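Indmont buses will hold your lost umbrella for less time, starting in March

Tuesday, January 24, 2023

INDMONT - Riders who leave things on the bus will soon have to notice a good deal faster. The city's bus operator, Prirkivitz Transit, said this week that it will cut the time it keeps lost property from 90 days to 10, beginning in March, and will start charging a small fee to people who want their belongings mailed home.

The change follows a year in which 2068 items were handed in by drivers and cleaning crews. That is a record for the company, which had not previously thought of it as the kind of thing one sets records in.

Most of the haul will surprise no one who has ridden the Nondel Street line on a wet evening. Umbrellas lead the list, followed by single gloves, then hats, then phones. Phones are claimed within hours, usually by someone out of breath. Umbrellas are hardly claimed at all. A spokeswoman for the company, Isabelle Gagnon, said the back room at the Nondel Street depot now holds enough of them to open a shop, and that the shop would fail, as half of them don't open.

"People call and say it's a black umbrella with a curved handle," Gagnon said. "I ask if they can tell me anything more about it. They say it's quite long."

Then there is everything else. Last year's log, which the company shared on request and seemed a little proud of, includes a slow cooker with its lid taped down, a framed diploma, two left ski boots from different days, a bag of wigs, a tuba mouthpiece, a wedding cake topper and a set of encyclopedias missing the letter M. A car battery was turned in twice. The log does not say whether it was the same one.

Stuffed animals have a line of their own in the log and, until now, a rule of their own too. Depot staff have been in the habit of holding on to them well past the 90 days, on the theory that somebody small may still be asking. 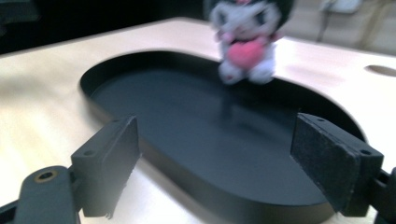
Under the new policy the 10 days will apply to nearly everything. After that, clothing in decent shape goes to a charity shop across town, electronics are wiped and recycled, and anything left over goes in the dumpster. Passports, medical devices and keys will be kept longer. So, after what Gagnon called "a fairly long meeting," will toys.

The company says the old limit had become impossible to live with. The back room was built to store tires, and for several years it has stored neither tires nor lost property in any order a stranger could follow. Items were written up in a ledger by date found. Riders, however, tend to call with the date they lost something, or the date they think they lost it, or just the information that it was before Thanksgiving. Matching one to the other took the front desk most of the morning, and the front desk is also where you buy a monthly pass.

A new online form, made by a software outfit called Bakker, is supposed to take care of that. Riders pick the type of item from a menu, add a color, a route and a day, and get an email if something similar turns up. The form went live on a trial basis two weeks ago and has already had its first complaint, from a man whose missing item was a sourdough starter. The closest choice on the menu was Pets.

Bakker has since added Food. Prirkivitz has since asked Bakker to take it off again, as it does not keep food, has never kept food, and would like riders to stop finding out what happens to food.

The mailing fee is the part drawing the most grumbling. It will be nine dollars for anything that fits in a standard padded envelope, and more for anything that doesn't. Several riders waiting at the Nondel Street stop on Monday thought that was steep for a pair of gloves and very steep for one glove. One woman said she had lost three scarves on the same route and now assumed the bus was keeping them. A college student said he'd happily pay it to get his calculator back, and then asked, with some hope, whether it had been found. It had not.

Gagnon said the fee covers postage and the envelope and that the company is not making money on it. Picking things up in person will still be free, provided the person turns up on a weekday, before four, with identification and some idea of what they are looking for. She would also like it known that "I'll recognize it when I see it" is no longer going to get anyone into the back room. It used to. A few people were in there for quite a while, and at least one came out wearing a better coat. 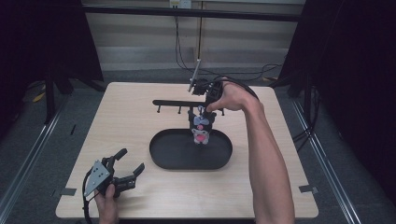

As for the backlog, the company will clear it with a sale at the depot on the first Saturday in March. Everything that has gone unclaimed past the old limit will be laid out on tables in the wash bay, with the buses moved outside for the day. Prices start at a dollar. Umbrellas will be sold in bundles, untested, and all sales of umbrellas are final.

The last time Prirkivitz tried this, it raised just under $1000, of which a fair chunk came from one bidder who wanted an accordion and another who wanted him not to have it. This year's proceeds will go toward shelves.

A few things have been held back. The company would still like to find the owner of the diploma, which is from a dental school and is made out in a name that matches nobody in the local phone listings. It would like to hear from whoever left a shoebox of family photographs under a seat on the airport bus in the fall. It has also set aside a handwritten recipe book, much stained, which two drivers admit to having cooked from. They recommend the plum cake and say the meatloaf needs work.

Riders who have lost something since New Year's are being told to report it now under the old rules, either through the form or at the front desk, and to be as exact as they can. Brand names help. So do names written inside collars, stickers, cracks, stains and anything embarrassing enough to be convincing. A woman who came in last week for a backpack was asked what was in it and listed, in order, a gym towel, a library book on divorce and half a rotisserie chicken. She was given the backpack at once. The chicken had been dealt with.

Drivers will go on walking the aisle at the end of each run, as they do now, and will go on calling after people who leave bags behind, as they also do now, with mixed results. Most passengers, Gagnon said, have headphones in. The headphones come in too, eventually, usually one ear at a time. There is a jar for them on the counter, and riders who think one might be theirs are welcome to take a look, though not many do once they've seen the jar.

The front desk at the Nondel Street depot is open Monday through Friday. Parking is limited, and the company suggests taking the bus.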